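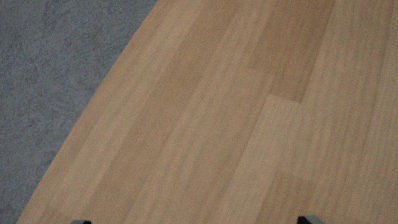 Lenka Kopecký told me before I left that I should skip the welcome talk, go straight upstairs and ask to drive, because the line only gets longer. Best advice of the whole day! I got to the Undel open house with 2 minutes to spare, ran up past everyone eating pastries, and was fourth in line for the simulator.

Some background for people who only come to this blog for the bread posts. Undel works on two-armed robots for small assembly jobs, and a lot of their development happens in simulation before anything gets tried on real hardware. Pallitz is the name of the simulated workcell. Once a year they let the public in to poke at it, and I have wanted to go since I missed the last one in September with a cold.

You get 10 minutes in the chair. A very patient engineer sets you up with a pair of hand controllers and then mostly leaves you alone, apart from saying "slower" a lot. I was terrible. I spent the first chunk of my turn just learning which way was forward, and my left hand and right hand wanted to do the same thing at all times (try patting your head and rubbing your stomach, but the head is on the other side of the room). I did get both arms moving separately by the end, and I may have whooped. 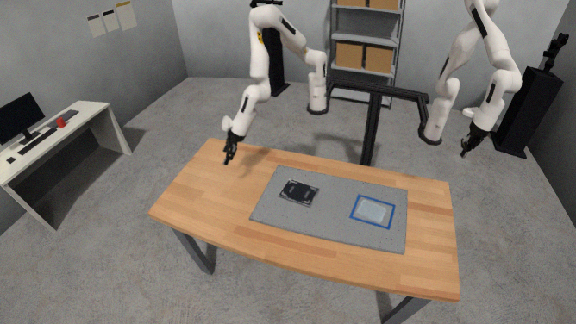 My favorite part was the talk on placement, which sounds dull and had me scribbling on the back of my parking ticket. I'd assumed picking things up was the hard bit. The speaker spent far longer on putting them down, and on how you decide that a part is where it belongs. Take the pale see-through piece inside the blue outline: it's in the square, but it sits a little to the left, with a strip of gray mat showing on the right side. Is that good enough? Depends what you asked for! If the rule is "inside the line," fine. If the rule is "centered," you have more work to do. Somebody has to write that rule down, and they argue over it a lot, apparently.

They said they'd done 1,000 runs of one placement task over the winter, changing small things between runs, and I got a bit lost in the charts but loved hearing how they argue about a bad one. I asked whether people get bored and the engineer laughed and said yes.

Downstairs there was a Momard table with gripper fingers you could handle and swap on and off a stand. Kids were all over it, and so was I. Room 131 had the soldering workshop, but it was full by the time I found it.

Next year I'm bringing my brother and getting in line twice.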